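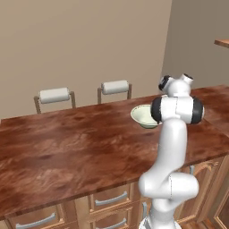

July 27, 2021

Countertop finish test, day 16. Podis oil on the left half of the walnut offcut, Lanolen hardwax on the right, bare strip between them.

The Lanolen leaflet promises full cure in 3 days and "total resistance to kitchen liquids." I don't believe either part. At day 3 a fingernail still marked it. By day 16 it doesn't, so call it two weeks and be glad of it.

Stain spots this morning: coffee, red wine, lemon juice, beet, soy sauce. One hour under glass, then a damp rag and nothing stronger.

Podis: coffee wiped off. Wine left a faint ring. Lemon dulled the sheen, visible from the side only. Beet fine, which I didn't expect.
Lanolen: coffee and wine clean. Lemon dulled it too, maybe worse. Soy got into the end grain where I'd been stingy with the second coat. My fault, not the can's.

So the one that costs twice as much wins on wine. One board, one round. I wouldn't put that on a sign in the showroom.

Somebody penciled "Seo is just as good" on the shelf over the sink. On what evidence? The Seo sample from March was put on over 100 grit and never buffed, and it was sitting next to the heater. Throw that one out or do it again properly.

Sanding note: went to 220 on both halves this time. Going finer made the oil sit on top and turn sticky last time, whatever the forum people say.

Batch number on the Podis can is 2,422. Write it down when we open the next one, the color looked redder than the old can. Could be the board.

Still to do: hot mug test, both halves. Repeat lemon at ten minutes. Cunent wants a recommendation for their rental kitchens and keeps asking for "zero maintenance." Doesn't exist in wood. Tell them laminate, or tell them to oil it every year.

Rags are in the water bucket outside. Leave them there.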